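Stadon's blanket drive is back, and it wants your fleece

29 Nov 2020

I walked past the old Allport shoe store on my way to get coffee this morning and ended up staying an hour, so my coffee plans are ruined but at least I have some news for you. The Stadon winter blanket drive is on again! It opened early this year, and the folks running it told me they already have 975 blankets checked in and folded.

Last winter the whole thing wrapped up with around 300, so you can see why everybody there was in such a good mood (and why they've run out of shelves).

The rules are pretty much what they were before. Fleece is the favorite because it washes easily and dries fast, and bright colors go first. I asked if anyone really cares about color when it's freezing out, and I got a very firm yes. Kids especially. So if you have a loud one in the closet that doesn't match your couch anymore, bring it in.

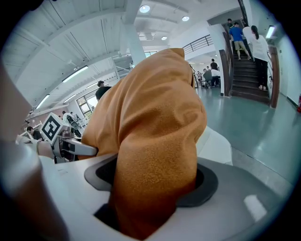 Where and when to drop off

The Allport store takes blankets from 10 to 6 until the drive ends, and you can use the side door on Gouveia Street if the front is busy. Wash them first, please. Small holes are fine - there's a mending table - but no electric blankets and no pillows this time. Somebody brought in a whole mattress back in August, before the drive had even been announced, and they're still a little sore about it.

If you can't get downtown, the Bundby library branch has a bin just inside the entrance. It gets emptied every evening. You don't need to go past the lobby, and masks are required at both places.
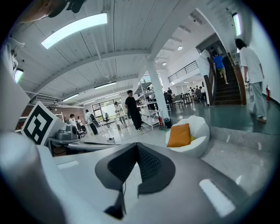 Photo: Stadon Neighborhood News

Now for the part I didn't know. Of the blankets already in, 175 are set aside for the families who had to move out of the Gouveia Street apartments after the boiler quit. The rest will go out through the school pantries and the two church kitchens, same as last year. You don't have to fill out a form to get one, you just ask.

They could also use people with cars for the Bundby run, even for a single evening. I signed up for one, so wave if you see me double-parked with the hazards on. The sign-up sheet is taped up by the register at the Allport store, and there were still plenty of blank lines on it when I left.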